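Rullix to Release Second Album "Grenutstead" This January

Four-piece band from Soltville returns with ten new songs and a run of eight concerts

The band Rullix announces today its second album, with the title Grenutstead. The record has ten songs and will come out in January on the independent label Steyn, on vinyl, on CD and on all usual streaming services. The first single, "Slow Water", can be heard from this Tuesday.

Rullix are Mbali Venter (voice, guitar), Themba Mabuza (bass), Marietjie Mokoena (piano, accordion) and Tumelo Cele (drums). The four musicians have played together since their school years. Their first album was recorded in a kitchen, with one microphone for the drums and a blanket over the window. For the new one they wished to have more time and a larger room.

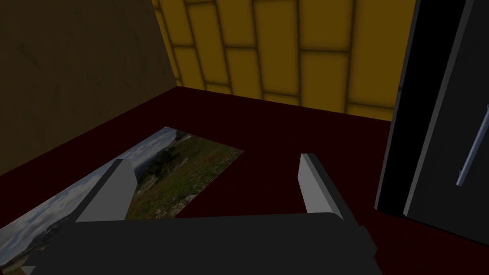
SOLTVILLE, January – The songs of Grenutstead were written during one long winter in the village which gives the album its name. The band rented there an old schoolhouse, and they stayed for 20 days. In the mornings they worked on the words, and after lunch they played until it became too cold in the building. Most of the songs were recorded with all four members in the same room, and only the second voices and the accordion were added later.

"We had written many songs before we came there, and we threw away almost all of them," says Mbali Venter. "The room was very loud. When Tumelo hit the snare drum, you could hear it come back from the hallway. So we had to learn to play more quietly, and the quiet songs were the ones that we liked."

The album was produced by Dumisani Coetzee, who also mixed it. He asked the band to keep the first or second take of each song, also when there was a small mistake in it. On "Letter to the Ferry Man" one can hear a chair, and at the end of "Slow Water" Themba Mabuza is asking if he should play the last part again. He did not play it again.

The longest piece on the record, "Eleven Fields", closes the first side of the vinyl. It begins with piano alone and the full band comes in only after some minutes. Marietjie Mokoena wrote the melody for her grandmother, who used to sing in a church choir and who taught her the accordion. The choir of the same church sings on the last verse.

"I was more nervous on that day than at any concert," says Mokoena. "They wanted to know why the song has no real ending. I told them that I am still looking for it, and one lady offered me hers. We used it."

After the release, Rullix will go on tour and play eight concerts, mostly in small theaters and clubs. The first evening takes place at the Soltville Town Theater, where the band will perform the complete album in the order of the record. Doors open at 7 p.m. and the music starts at 8 p.m. There is no support act on this evening. For the other dates, the support acts will be announced by the venues.

Tickets can be bought from the venues and from the website of the band. For the concert in Soltville, up to 80 tickets at a reduced price are kept for students – please bring a valid student card to the door.

The first pressing of the vinyl comes with a printed booklet with all words and with the chords for guitar, written by hand by Mbali Venter. It is sold at the concerts and in the shop of the label.

Journalists who wish to receive the album before the release, or to arrange an interview with the band, are kindly asked to write to the press office of Steyn. Interviews are possible by telephone or in person in Soltville.

Press contact: Steyn, Press Office, Soltville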